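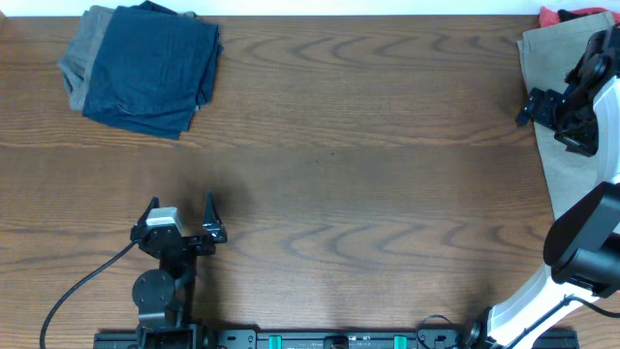

Workshop tips for the folding challenge

These are the notes we hand to new members of the Podstead robotics club before they start on the laundry folding task. Most are about tables, cloth and cables. The programming notes are on a separate page.

Setting up the table

Clear everything off before you clamp the arms down. Mugs and phones go on the shelf by the door.

Wipe the top with a barely damp cloth and dry it right away. Grit under a shirt makes it catch when the arm pulls, and it scratches the finish too.

If the table is made of boards or has a leaf, run your hand over the seam. When one side sits higher, shim the legs until it feels flat. Thin cardboard works and so does a folded index card.

Tighten the clamps by hand, wait 5 minutes, then tighten them again. Wood gives a little under pressure.

Picking clothes to practice with

Start with plain T-shirts and small towels. Leave buttons, hoods and drawstrings until February, when the team has had a few months with the easy stuff.

Choose colors that stand out from the table. Tan on brown gave us trouble all last season. Navy was fine in good light and poor under the one dim bulb at the back.

Wash new shirts twice before using them. Store starch makes them stiff, and what you teach on a stiff shirt falls apart on a soft one.

Skip fabric softener and dryer sheets. They leave a coating that makes thin cloth slide out of the fingers.

Keep a lint roller in the drawer. Fuzz collects on finger pads and in the joints. Roll the clothes before a session and wipe the pads with rubbing alcohol after, with the power off.

Cables

Leave enough slack for the full reach of each arm, plus a hand's width. Move the arm slowly through its range with the power off and watch where the cable goes.

Use hook and loop ties. Zip ties get pulled too tight, and someone always nicks the cable cutting them off.

Check plugs at the start of every session. A loose one looks a lot like a software bug, and we lost almost 2 hours to one at the Rathjen meet.

Light

Close the blinds. Sun moves across the table during an afternoon and the shadows move with it.

Two desk lamps set wide apart are better than one bright one overhead. Point them at the wall or ceiling if the shadows are still hard.

Working around the arms

Hair tied back, sleeves pushed up, no lanyards. One person keeps a hand near the stop button and does nothing else. If a shirt snags, stop the arm first and then reach in.

Scoring

The Brodura rules allow 9 tries per garment and take points off for any sleeve left sticking out. Practice with the same limit at home. Write down the failed tries as well, with the garment and where it slipped.

Packing up

Power off, arms to the rest position, cables coiled loosely. Fold the practice clothes yourself and put them in the Sarkel bin, lid on. Unclamp last, with one person holding the rail and another on the screws. Felt pads for the clamps go back in the jar.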